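May 7, 2019

Natural dye bench, madder again. Picking up where the last page stopped (coffee ring, sorry).

Batch 13. Same root as before, the Harach lot, ground finer this time. Birsen thinks the coarse grind was holding back color and I've stopped arguing. Soaked overnight in the blue bucket, poured off the first water because it was that yellow-brown stuff that muddies everything. Kept it in a jar anyway, label says YELLOW JUNK, do not toss, may want it for the tan samples.

Mordant: alum as usual, no cream of tartar. Wool skeins from Tuvley plus one from Flindach for comparison. Flindach still smells like sheep even after two scours. Scour a third time next round or the dye goes on patchy, we learned that in October.

Bath temp is the whole problem. Big pot runs away from me every time I turn to do something else. Target is hot but never simmering, and when it goes over the reds turn brick. Caught it late once today. Turned the ring off, lid off, stirred, came back down OK. Wrote 3 on the pot dial with paint marker, that's the setting that holds. Don't go higher than 3 no matter how slow it seems!!
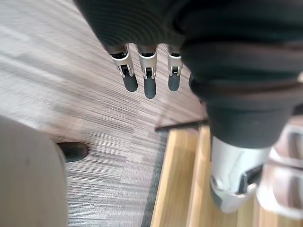 Darks are the next headache. Birsen wants a real black for the Cantero order and so far everything I've got out of iron and oak gall is a sulky gray that looks fine under the bench lamp and dead by the window. What we're after is that charcoal-black you get on a ribbed knit, soft, where the folds go deep and the surface still has some life in it. Against a gray and taupe wood-grain floor it ought to read as black straight off, and ours just wouldn't, ours would be one more gray. Told her we could over-dye on indigo first. She says too much time for the price. She's probably right but I'm going to do one small skein anyway.

Plan for the small skein:

- two short dips in the indigo vat, air it between, don't rush the airing
- rinse, then into gall overnight
- iron bath last and SHORT. iron makes wool harsh, the long one felt like string
- rinse till clear, bit of vinegar, dry in shade

Iron gets its own pot and own spoon. Somebody used the iron spoon in the madder last time (me) and there went a good red.

Results so far from 13, pulled after the first hour and left to dry on the rack:

Tuvley skein: warm red, leaning orange at the tied ends. Ties too tight again, use the loose figure eights.
Flindach skein: duller, patchy, see above re sheep.
Exhaust bath: nice salmon, maybe the best thing all day. Used 210 g of leftover single ply for that. Shoud get one more pass out of it before it's just warm water.

Hard water question still open. Birsen took a jar from the tap and a jar from the rain barrel and dyed a snippet in each. Tap is redder, no contest. Chalk helps madder, everyone says so, now we have it on a card. Card is taped inside the cupboard door. Rain water for the darks though, I'd guess, will test.

Wash test on the old reds: warm water, plain soap, white cotton strip stitched on. Strip came out faintly pink on one, clean on the rest. The pink one was the skein I rushed the rinse on so no suprise there.

To get: more alum (order no. 3548, chase it, they never rang back), paint marker, gloves in Birsen's size, a thermometer that doesn't lie at the top end.

Left the madder pot covered on the back ring, cold. Skeins stay in till morning, don't lift the lid to look.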